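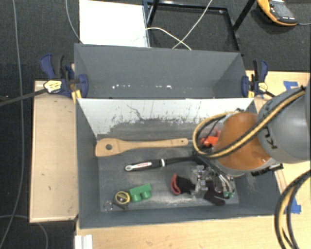
A wooden spatula and a black utensil in the front bin.

Reading time: 2 min

The van broke down outside Martens at ten past four, with the amps in the back and the drummer asleep on top of them. We had played there in our first year, above a carpet shop, to the staff of the carpet shop. Now we were booked into the Walano, which held 887, and the promoter had sold 480.

"That's more than half," the bass player said.

"It's a seated room," I said. "They'll spread out."

The singer was on the verge with the phone, talking to the breakdown people. She had left the band twice and come back twice, and she was the only one of us who could deal with an insurance company. I could hear her reading out the registration. She spelled it the way she always did, with the names of our old songs in place of the proper alphabet, and then had to do it again.

I got the set list out. We had been opening with "Cendska" for as long as we'd had it. It was the one that got on the radio, and the idea was that if you played it first you could do what you liked afterwards. What happened was that a few people went to the bar after it and stayed there. I crossed it out and wrote it at the bottom. Then I wrote it back at the top, smaller.

"You're doing the list," the drummer said, without opening his eyes.

"I'm only looking at it."

"Put the slow one in."

We hadn't played the slow one since Grernetti dropped us. It was on the last record we made for them, the one that sold 123 copies in its first month, and I had the statement in a drawer at home. The singer wrote it about her father's shop. I wrote the guitar part in the kitchen in one go and have never been able to play it quite the same way since.

She came back along the verge with mud on her good shoes.

"Fifty minutes," she said. "He's got another one to do first."

"We'll miss the soundcheck."

"Then we'll miss it." She took the paper from me and read down it. She turned it over to see if there was anything on the back. "Whose idea was the slow one?"

The drummer had gone back to sleep, or was pretending to. The bass player looked at the road.

"It's not on there," I said.

"I know it's not on there. I heard you."

She held out her hand and I gave her the pen. She wrote it in third, after "Cendska" and the fast one, and got into the front seat to take her shoes off. I took the acoustic out of its case – the strings were old – and sat on the step of the van to find out how much of it I still had.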